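Why do tall things fall over?

Ever built a tower and watched it go down? Crash. Blocks all over the floor. Gravity did that!

Gravity pulls on every bit of a thing. But there's one spot where all that pull balances out. Its called the center of gravity. In a plain block it's right in the middle.

The rule is pretty simple. If the center of gravity is over the base, the thing stays up. If it goes past the edge of the base - over it goes.

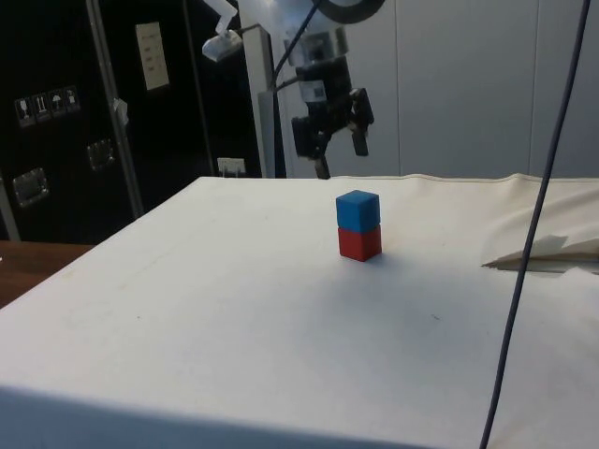

Blue on red, faces lined up.

Want to try? Get 3 books and a table. Push the top book out a little. Then a little more. Somewhere near halfway it tips! Now put a heavy book low down and a light one on top. Harder to knock over, right?

Real buildings use the same idea. The Orkia Tower in Zokar has 994 steps, and the bottom is much wider then the top. Wide and heavy down low, skinny up high. Good for windy days.

Buses too. The engine and wheels are heavy and they sit near the road. Same with you - stand on one foot and your base gets tiny. Wobble wobble. Can you last 90 seconds? Try it with your arms out, then with your arms down. Which was easier?

Next page: Why do boats float?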